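Proyecto Revier: manipulación bimanual de textiles en entorno doméstico
Informe de avance, segundo periodo
Responsable técnica: Hanne Aaltonen
Destinatario: oficina de seguimiento del fondo Wikolholm

1. Objeto del periodo

El plan de trabajo fijaba para este periodo la comparación de dos juegos de dedos para las pinzas de mano: el juego Kelemen, rígido, de sección cónica y con ranura, y el juego Clunex, de láminas flexibles. La comparación debía hacerse sobre prendas y en viviendas habitadas, ya que los ensayos de laboratorio del periodo anterior no permitían estimar el efecto del espacio reducido ni el de los fondos estampados en la estimación de la trayectoria.

Quedaba además pendiente la revisión del soporte de cámara y del firmware de sincronización entre las dos pinzas. Ambas tareas se dan por cerradas y se resumen en el apartado 4.

2. Ensayos realizados

Se han registrado 1.064 episodios, todos con dos pinzas manejadas por un único operador. Tras el filtrado quedan 983 episodios válidos. Los descartes se reparten entre pérdida de seguimiento de la cámara, desfase entre pinzas por encima del umbral y episodios en los que la prenda salió por completo del campo de visión durante el agarre.

El protocolo es el mismo en todas las viviendas. El operador trabaja junto a una superficie horizontal (cama, mesa o sofá), toma una prenda, la levanta, la estira entre las dos pinzas y la deposita. La duración máxima de un episodio se fijó en 60 segundos. Los episodios más largos se cortan y se anotan como incompletos, sin repetición inmediata.

La iluminación no se modifica. Tampoco se retiran colchas, ropa u otros objetos presentes, salvo los que impidan el movimiento de los brazos. Con este criterio el conjunto de datos resulta menos homogéneo que el del primer periodo, pero se ajusta a lo solicitado en la última revisión.

3. Puesto de ensayo en dormitorio

El dormitorio es el entorno con mayor número de episodios. La óptica es de gran angular y va montada en la propia pinza. Las tomas siguientes corresponden a una misma vivienda, con prendas oscuras y colcha estampada.

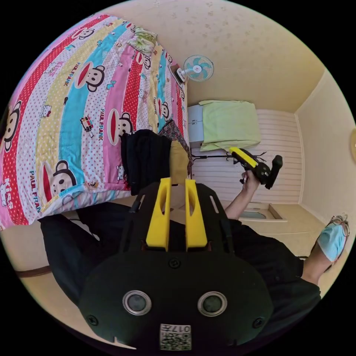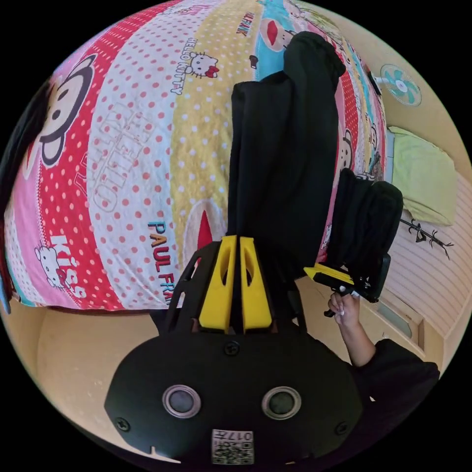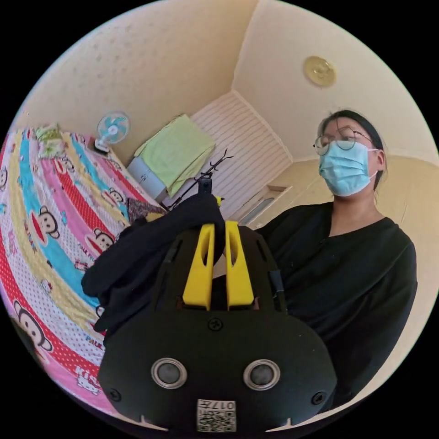
¿Se puede cambiar de juego de dedos sin repetir la calibración de la cámara?

La calibración intrínseca se conserva, porque la óptica no se toca. Lo que hay que repetir es la medida de la apertura y la posición de la punta respecto a la cámara, un procedimiento corto que se hace con la plantilla impresa y que queda registrado en la cabecera de cada sesión. En las primeras sesiones este segundo paso se omitió en varios cambios, y los episodios afectados se han recalculado a partir de las marcas visibles en los dedos.

4. Resultados de la comparación

Dedos Kelemen. El agarre de tejido grueso es estable y la punta no se deforma al estirar. La ranura reduce la masa del dedo y deja ver parte de la tela durante el cierre, lo que facilita la anotación posterior. El inconveniente aparece al tomar una sola capa de tejido fino apoyado sobre un colchón: la punta se hunde en la superficie y con frecuencia arrastra también la colcha. El operador lo corrige inclinando la pinza, gesto que luego aparece en los datos y que el controlador aprende a reproducir, con resultado desigual.

Dedos Clunex. Recogen mejor una capa única y dañan menos los tejidos de punto. Con la prenda colgando de un solo punto se observa deslizamiento lento, más acusado en pantalones y prendas con forro. Las láminas se fatigan en la base. Hubo que sustituir 57 láminas en todo el periodo, un consumo muy superior al previsto en la partida de fungibles.

Seguimiento visual. No se ha encontrado diferencia entre ambos juegos. El estampado de las colchas aporta puntos característicos y el seguimiento es más robusto que sobre sábanas lisas. El caso desfavorable es la prenda negra muy cerca de la óptica: al cubrir buena parte del campo deja al estimador con pocos puntos, y de ahí procede la mayoría de las pérdidas registradas.

Soporte de cámara. Se sustituyó el soporte de dos piezas por uno de pieza única. No se han vuelto a detectar holguras.

Sincronización. El nuevo firmware marca el inicio y el fin de cada episodio en ambas pinzas con una señal común. El desfase residual se corrige en postproceso y se guarda como campo aparte, sin sobrescribir las marcas originales.

5. Desviaciones respecto al plan

a) El consumo de láminas Clunex obliga a trasladar gasto desde la partida de desplazamientos. Se adjuntará la solicitud con el cierre económico.

b) La comparación no está equilibrada por tipo de prenda. Los dedos Kelemen acumulan más episodios con pantalones y ropa de abrigo, y los Clunex con camisetas. Los porcentajes de éxito por juego no se incluyen en este informe hasta completar las combinaciones que faltan.

c) Los ensayos con el controlador en brazo fijo comenzaron con retraso por la entrega tardía de la brida de acoplamiento. Solo se dispone de pruebas preliminares, sin valor estadístico.

6. Trabajo previsto

Completar las combinaciones de prenda y juego de dedos antes de septiembre, con prioridad para tejido fino con dedos Kelemen sobre superficie blanda.

Probar una punta intermedia: cuerpo rígido Kelemen con recubrimiento elastomérico en el último tramo. El diseño está terminado y pendiente de fabricación.

Añadir al registro un indicador de oclusión por tela, calculado en tiempo real, que avise al operador mediante una señal acústica cuando el número de puntos seguidos baje del mínimo.

Repetir la prueba de brazo fijo con los dos controladores candidatos y el mismo conjunto de entrenamiento.

7. Decisión que se solicita

Se pide a la oficina de seguimiento conformidad para suspender la compra de láminas Clunex hasta disponer de los resultados de la punta intermedia. Las existencias actuales cubren las combinaciones pendientes.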